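Handreichung zur Vorführung »Greifen in Tischhöhe«, Tag der offenen Tür, Labor Grallimura
Samstag, 20. November 2021
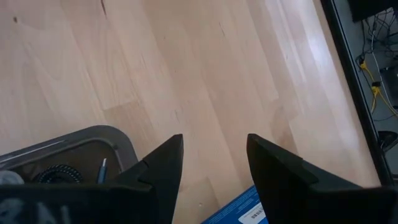
Abb. 1: Blick der Handgelenkkamera auf die Tischfläche, Greifer offen.

3 Kommentare · 11-mal geteilt

Zum Ablauf: Die Vorführung umfasst 16 Greifzyklen. Der Sichtbereich enthält stets beide Fingerspitzen – sie dienen als Bezug für die Bildauswertung. Zu beachten ist die Reflexion auf dem Holz (Abb. 1, rechts). Helle Bänder dieser Art stören die Kantenerkennung; Schwellwerte daher lokal bestimmen.

Aufgabe bis Februar: Einfluss der Beleuchtung auf die Segmentierung abschätzen, max. 215 Wörter.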